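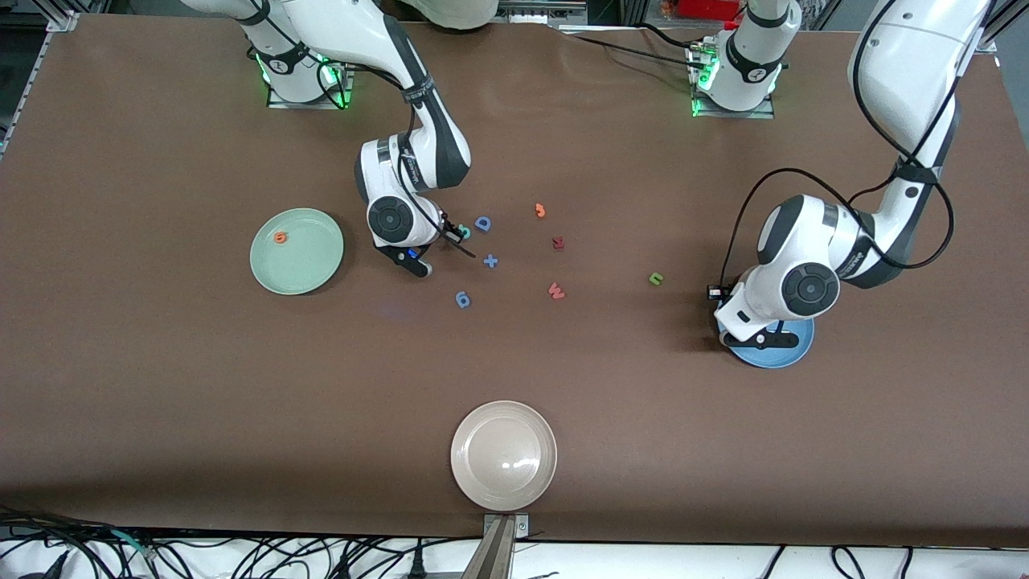 Haris Zupan sostiene que la letra suelta enseña antes a separar que a leer, y que por eso conviene mirar qué hace el niño con los huecos antes de mirar qué palabra le sale. De esa observación, hecha en la discusión de un borrador anterior, parte esta sección. No la compartimos del todo. El hueco importa, sí, pero en nuestros datos importa más tarde de lo que él supone.

Figura 2. Letras y símbolos de espuma repartidos sobre una mesa marrón, con tres platos redondos.

4.2. Letras móviles y segmentación de palabras

El material móvil (espuma, madera, cartón, imán) tiene una ventaja conocida sobre el lápiz: el error se deshace sin dejar marca. Un niño que escribe «catsa» tacha o borra. El que la compone con piezas quita la t y junta lo que queda. Queda por saber si esa facilidad ayuda a oír mejor los sonidos o solamente a corregir más deprisa. La bibliografía mezcla las dos cosas con frecuencia, y nuestro propio protocolo piloto también las mezclaba.

Para separarlas comparamos dos condiciones. En la primera, lote abierto – todas las letras a la vista, incluidas las que sobran. En la segunda, lote cerrado, solo las letras de la palabra dictada. Participaron 141 niños de último curso de infantil, repartidos entre los centros de Grireck y Javton. Mismo dictado, mismas consignas, mismo orden. Las palabras, bisílabas en su mayoría, con dos trabadas al final (plato, tigre) que se incluyeron a petición de las maestras y que al final resultaron las más informativas.

El material fue el juego Stutix de letras minúsculas, sin colores asociados a vocal o consonante. Esto último se decidió tarde. En la versión de julio las vocales iban todas en rojo y varios niños resolvían el dictado alternando colores, roja, otra, roja, otra, sin atender a la palabra. Se descartaron esas sesiones enteras.

Resultados por condición. Con lote cerrado, más palabras completas y menos tiempo, como era de esperar. Con lote abierto, menos palabras completas pero más autocorrecciones, y sobre todo más verbalización: el niño repite la sílaba en voz alta mientras busca. Esa repetición casi desaparece cuando el lote es cerrado, puesto que la tarea se vuelve un rompecabezas de orden. Ejemplo, palabra «luna»: en lote cerrado una parte considerable empezó por la a, la colocó a la derecha y fue rellenando hacia atrás. Correcto al final, pero difícil de llamar escritura.

Los errores tampoco son los mismos. Omisión de la segunda consonante en las trabadas (pato por plato) en lote abierto; inversión (palto) en el cerrado. La omisión dice algo del análisis fonológico, pues la l no se oye como unidad aparte. La inversión dice menos. El niño tiene la l delante, sabe que hay que gastarla y la pone donde cabe. De ahí que no sumemos ambos errores en un único índice, como hace la escala Pringle en su forma breve, que empleamos solo como medida de entrada.

Sobre los huecos, que es el punto de Zupan. Registramos la distancia entre piezas al terminar cada palabra, con tres valores: pegadas, regulares, con corte. El corte coincide con la frontera silábica (lu na, me sa) en bastantes composiciones de lote abierto, pero casi siempre en niños que ya completaban la palabra sin ayuda. En los que todavía omitían letras, el espacio era irregular y no seguía ningún patrón que supiéramos codificar. Es decir: primero la secuencia, después el corte. Al menos en palabras dictadas de forma aislada. Con frases podría ser otra cosa y no lo probamos.

Hay una objeción razonable, la de la motricidad. Una pieza grande se coloca mal y el hueco aparece por torpeza, no por análisis. Intentamos controlarla con una tarea previa de alineación (5 piezas sin letra, en fila, sin consigna de distancia) y la relación con los cortes fue débil. No la damos por cerrada. La fiabilidad entre codificadores en «regulares» fue la peor de las tres categorías, y en futuras aplicaciones convendria medir la distancia en vez de estimarla a ojo.

En total se codificaron unas 2000 composiciones, con las repeticiones dentro. Las incompletas por abandono se conservan en el análisis de errores pero no en el de tiempos. Las que terminaron con ayuda de la maestra, fuera de los dos.

Una nota sobre los símbolos. Los lotes comerciales suelen traer signos junto a las letras y optamos por retirarlos, salvo en el grupo de Javton, donde quedaron por descuido durante las primeras sesiones. Algunos niños los usaron: un signo al final de la palabra, a modo de punto, o entre dos sílabas. Pocos casos, y sin diseño detrás. Pero apuntan a que el límite de la palabra se marca con lo que haya a mano, y ahí la lectura de Zupan nos parece más sólida que en el caso de los espacios.

Para el aula, provisional: alternar los dos lotes en la misma semana, empezando por el cerrado con palabras nuevas y pasando al abierto cuando la palabra ya se ha leido varias veces. El paso contrario se probó en un solo grupo de Grireck y las tablas correspondientes van en el anexo, con los tiempos sin depurar.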